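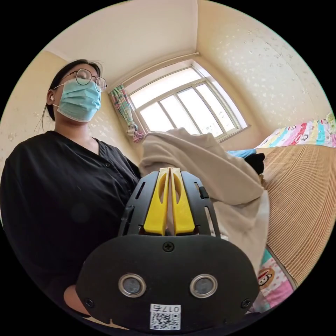

Beige cloth and a blue-green pleated mask.

Clillo opens linen repair service in Wellthorpe

Clillo will start a household linen repair service in Wellthorpe in April. Residents can bring in sheets, pillowcases and curtains for mending at 19 Lorkberg Road.
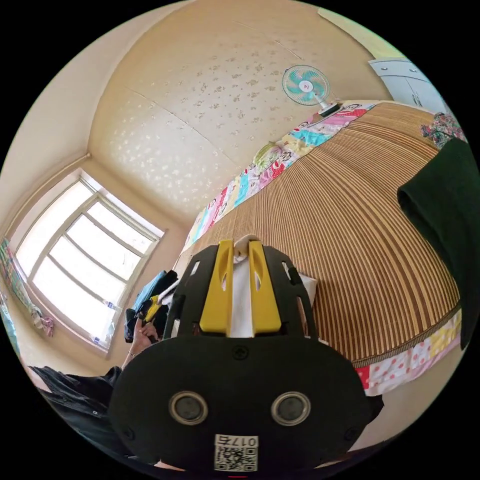 Olmedo
Press Officer, Clillo

A trial over the winter handled 800 items from 67 households. Small repairs will be done free for the first 200 customers. All items should be washed before they are handed in. The counter closes at 5pm.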